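July, Grilden bench, 4:10 pm

Glaze tests, third round. Switched from the Sitlow frit to the Ukura one, same recipe otherwise. Batch weighed out at 812 g dry. Sieved twice, left to settle over lunch, poured off a little water. Still thicker than I wanted.

Dipped 25 tiles, two seconds each. Numbers 1 to 12 are on the white clay, the rest on the Lūse red. Wax on the backs this time. Two of the red ones crawled at the corners before they were even in the kiln, probably dust. Wiped and redipped, marked with an R. 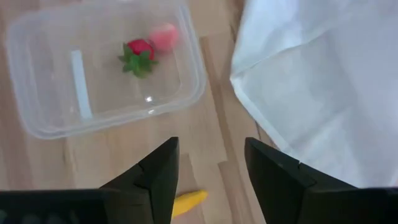 Strawberry in the clear plastic container.

Kiln set to 1,925 F, slow to start, 2 hour hold at 1,100. The old controller reads some 15 degrees high so the cones are what count. Cone packs on the top and middle shelves. Forgot the bottom shelf.

Red is still the problem. Round two came out brown wherever it went on thin. If the new frit doesn't fix that, cut the copper by half and try the thicker dip again.

To do: order more wax. Relabel the Sitlow bucket, the lid says round one and it isn't. Don't open the kiln above 200.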